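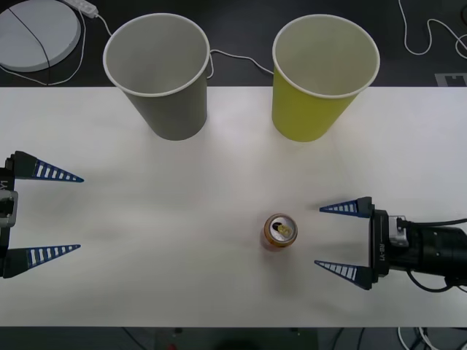
Tatelen, the Grenstead saleroom, will run its auctions of antiques and collectables both in the room and online from this summer, using bidding software supplied by Prindero. Buyers will be able to inspect lots in person before each sale, and the preview will be kept informal, with conversation encouraged. The change applies to all general sales and to the specialist ceramics sale held each December.

Grenstead, 7 May 2026

Under the new arrangements, each general sale will be open for preview for 2 days before bidding starts. Every lot may be handled on request, and staff will be on hand to open cabinets, turn over plates and take down pictures. Condition reports will be sent free of charge to anyone who asks for one by noon on the day before the sale.

The first sale under the new system includes the Ông collection of blue and white porcelain, which has been in one family's ownership and has not been offered at auction before. It is being sold in 70 lots. The highest estimate is £3000, for a large dish with a scrolling lotus border and an old rivet repair to the rim. Several lots of saucers and small bowls carry no reserve. The rest of the sale is made up of country furniture, clocks, silver plate and a quantity of boxed books from local houses.

Skye Moncrieff, head of sales at Tatelen, said: "People have been asking us for online bidding for a long time, and we held back until we could find a system that worked alongside the room. Some of our regulars have bought from us for years and want to sit in their usual chair. Others live a long way off and only want one lot. Both will be bidding against each other, and the auctioneer will see every bid on the same screen.

"We have kept the previews as they are. A photograph will tell you that a chair has four legs. It won't tell you whether one of them has been replaced, and we would like buyers to come and look underneath."

Bidders who wish to take part online must register through the Tatelen website and provide proof of identity and a payment card. Registration closes one hour before the start of each sale. There is no extra charge for bidding online, and the buyer's premium is the same for all bidders. Commission bids may still be left in writing at the front desk or given over the telephone.

Lots must be paid for and collected within 3 working days of the sale. Smaller items can be posted within the UK at the buyer's expense. Furniture buyers can ask the office for a list of local carriers, who will quote separately.

Tatelen is accepting further entries for its summer sales. Valuations are free and can be booked by telephone, and home visits are available for larger collections and house contents. Printed catalogues can be bought at the front desk or ordered by post.

Filed under: Antiques & Collectables, Saleroom News

Home | Auctions | Buying | Selling | Valuations | News | Contact

© 2026 Tatelen, Grenstead. All rights reserved. Contact the press office | Back to top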